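Pummont Toy Library: progress report to the Lurneo Fund
Prepared by Maxine Halliday, 5 February 2023

Dear Isla,

Thank you for being so patient while I got this together, and thank you again for the kind note you sent with the second instalment, which I read out at our Saturday-morning sort (everyone stopped for a biscuit, so it was well received on several counts). You asked for something in plain words about where the sorting and mending work has got to, what the money has gone on, and what we're worried about. I've tried to do it in that order, though I do wander.

Where we are with the sorting

When we wrote to you in September the donated toys were still coming in faster than we could look at them, and most of them were going straight into the back store in whatever they arrived in. Carrier bags, mainly, and one suitcase with a broken zip that took Bevan Hoani a good while to get open. We said we would move over to deep bins, one for each stage, so that anybody walking in could tell what had been checked and what hadn't. I'm very glad to say we have done it, and it has made more difference than anything else we've tried.

There are now 17 bins in use. Toys come in at the door end, are looked over for cracks and missing pieces, go on to be washed if they can be washed, and after that are put with their own kind: vehicles together, building pieces together, animals together, and so on. Bevan has painted the stage names on the shelf edges in large letters. I thought this was rather much when he proposed it and I've since told him I was wrong.

The mixed bins are the slow part, as we warned you they might be. A toy truck is quick enough to deal with, being one thing and generally a sturdy one, but the little pieces that travel with it are another matter, and we can spend half a morning deciding whether a small green something belongs to a set we already have or to one we've never seen. We've agreed to keep these mixed bins shallow, with only a few things in each, and to finish one before starting the next. 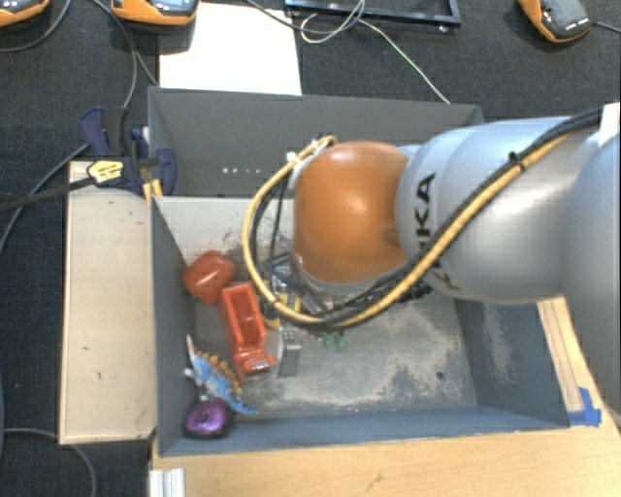
Evie Hebden has taken charge of the odd pieces and has them in labelled jars by colour, which sounds a funny way to go about it until you've tried looking for a missing piece by shape. Several sets that we had given up on have been made whole again through her jars, among them a farm set that had been sitting on the shelf without its gate for as long as I can remember. It went out on loan the same week and I'm told it's very popular.

Mending

Rizwan Saha comes in for the mending and we are lucky to have him. Vehicles make up the largest part of what he sees: axles, wheels, and tipping beds that no longer tip. He keeps a notebook of what came in, what was wrong with it and what he did, and I've asked whether we may copy it out for you at the end of the year. He says his handwriting is the difficulty. Toys that can't be made safe are taken apart for their good pieces, so very little is thrown away entirely.

We did have a setback with the wash. The sink in the back room was out of use for almost 3 weeks with a leak under the floor, and clean and unwashed toys began to pile up in the same corner, which was just the muddle we had been trying to get away from. The Paewai Centre let us use their kitchen in the evenings, and we're grateful to them, but carrying everything there and back was tiring and we fell behind. We have nearly caught up.

What the money has gone on

Most of this instalment went on the bins and shelving, as planned. The remainder paid for drying racks, small tools for Rizwan, jars and labels, and the hire of a van for the heavier donations. We spent slightly less on shelving than we had allowed, because Istoren let us have three units at a reduced price, and with your agreement I should like to put the difference towards a second workbench. At present mending and checking are done on the same table and people do get in each other's way, however polite they are about it.

What comes next

We hope to have the last of the old carrier bags emptied by the spring and to open the vehicle shelves to families for borrowing straight after that. The list of toys on loan is still kept on cards, and Evie would like to move it on to the computer. I've asked her to wait until the sorting is done.

Do please come and see us. There's parking behind the hall, and if you let me know beforehand I'll make sure Rizwan is in, as he would love to show you the notebook.

With warm wishes from all of us,
Maxine Halliday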